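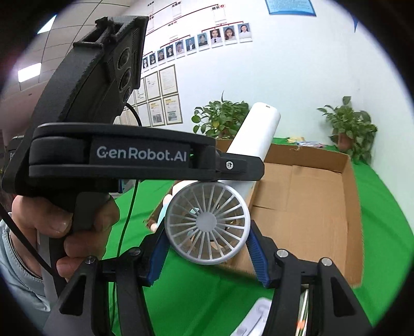
Round grille in the jaws, rim against both blue pads.

I've been collecting grasp demos with a hand-held gripper for a while now, and people keep asking how I set up a session for our disassembly-and-sorting study. So let me walk you through it, the way I do it on an ordinary afternoon (coffee first, always).

The question behind the study is pretty simple. If a policy learns from a person squeezing thin, awkward things, does it do better on fat, easy things too? We called the project Kundedlow, which was Aoife Egan's idea, and I've stopped arguing about it.

What you need: the gripper, a shallow open cardboard box, a plain cloth in one strong color, and a pile of household objects. I like green cloth. Leave the clutter at the back of the table alone! We tidied everything away for the first batch and the policy got very confused by a potted plant.

Step 1. Pick objects in pairs, one flat and one chunky. A fan grille is a great flat one because the spokes let the background show through, and that's a hard thing for a model to deal with.

Step 2. Hold the handle in a relaxed grip and come in slowly. Close the jaws until both pads touch, then stop. If you keep squeezing, you teach squeezing.

Step 3. Pause for 2 seconds, then lift. I count under my breath. That little pause makes it so much easier to find the grasp in the recording later, and you'll thank yourself when you're labeling at eleven at night.

Step 4. Do the chunky partner. With a small appliance that has a long handle and a heavy-looking head, I take it by the handle and keep the head low between the arms. My wrist wanders when I get tired, so I swap hands after each set.
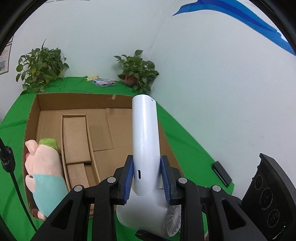
Gintarė Juška wrote in to ask whether gripping by the handle every time just teaches the model that all objects have handles, and wouldn't it be better to mix in some grasps on the head? Yes, good catch, and I do that now: in every set of 4 grasps on a handled thing, one goes on the body.

Step 5. Move stuff between sets. Shift the toys, turn the box a little, slide the cloth.

Step 6. Stop at 60 good grasps. I used to push on to 100 and the last stretch was sloppy, with late closes and rushed lifts. Fiachra Noonan plotted my closing speed over one long session, and you could see exactly where I got bored.

As for results, the paired set beat our older chunky-only set on thin objects, and it held even on the rest. I'm still checking the round ones, so I'll add those numbers once the December runs are finished.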